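Urerex gripper comparison

The Urerex gripper comparison is a series of trials in which hand-held grippers are tested against each other before their fingers are mounted on a robot arm. It was begun in November by the Raltow workshop, and its results are used in the Vasau controller project.

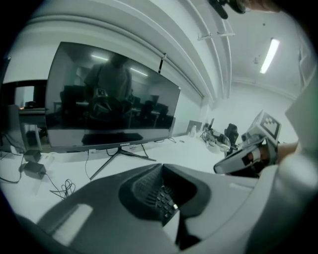
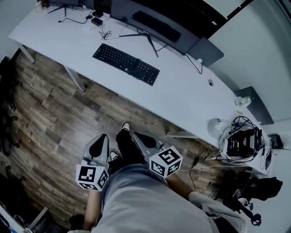
Hand-held grippers with marker cubes, at the desks of the Raltow workshop.

Method

In each trial the operator stands before a desk and works with 2 grippers, one for each hand. The printed pattern on the cube lets the software calculate the position of the gripper in the room. Two kinds of finger pad are compared, a soft one and a stiff one, and every pad has to pick up 8 small objects.

Results

The first series had 1,053 grasps, although the plan asked only for 1,000. The soft pad was better with round objects. The stiff pad kept its position more exactly, and for this reason it was chosen for the Wainwright arm. Thin cards remained difficult for both.

Limits

A human wrist corrects small errors which an arm does not correct. The results can therefore not be transferred directly to the Wainwright arm.

Shares: 14

Comments (2)

gripfan: Was the soft pad also tried with gloves?

mk_lab: Please add a table with the results for each object.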